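4.2 The bedroom build and how we scored it

I'll be frank, the bedroom took far longer than the software did. Svend Snorradóttir and I put it together in the shared workshop at Savholm, evenings mostly, with a proper bed, a wardrobe and a laundry basket, because I'd got tired of testing on a bare bench where everything is at elbow height and nothing has corners. The planner is still Kotmont, the same version as in section 3, and I left its settings alone the whole way through (tempting as it was!).

The task is the one most of us do without thinking: laundry between basket and bed. Soft things are horrid for a planner. A sock or a shirt has no fixed shape, so the grasp has to be chosen afresh each time, and the wrist must come in low past the mattress corner. Figure 4 has the working views from the build.

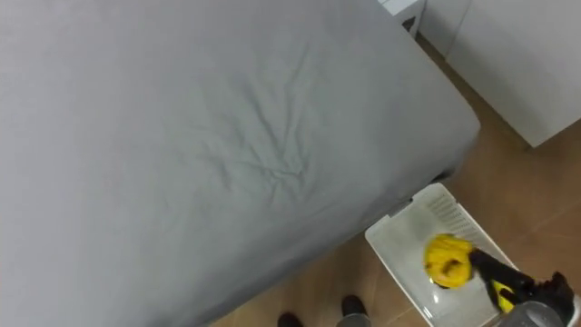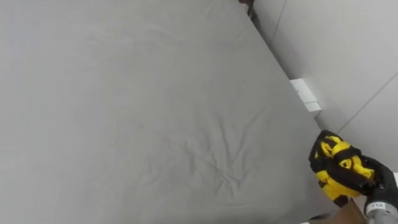
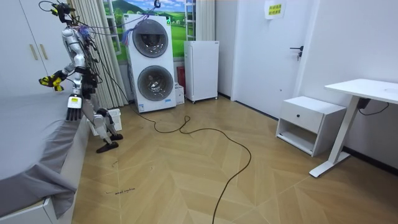
Figure 4. The bedroom build: the basket beside the bed, a yellow and black garment held near the mattress corner, and the robot standing at the bed.

We logged 258 attempts and kept 248 of them. The other ones went in the bin after a clock fault on 9/23/19 left the joint log and the video out of step, and I didn't fancy guessing which grasp belonged to which file. An attempt counted as a success if the item ended up where it was meant to be with no help from us – a nudge from Svend's foot was a failure, and we argued over a few of those.

Scoring was done by hand. I went through everything in June with the Đàm labelling tool, which gave 1304 marked events, and Svend then went through the lot again without seeing my marks. We disagreed on nine, nearly all of them to do with when a grasp begins. Is it first touch, or when the cloth starts to bunch? We settled on the second, which matches how Akholm writes its logs and saved me rewriting the parser. Anyone using first touch should expect slightly longer grasp times than the ones in section 5.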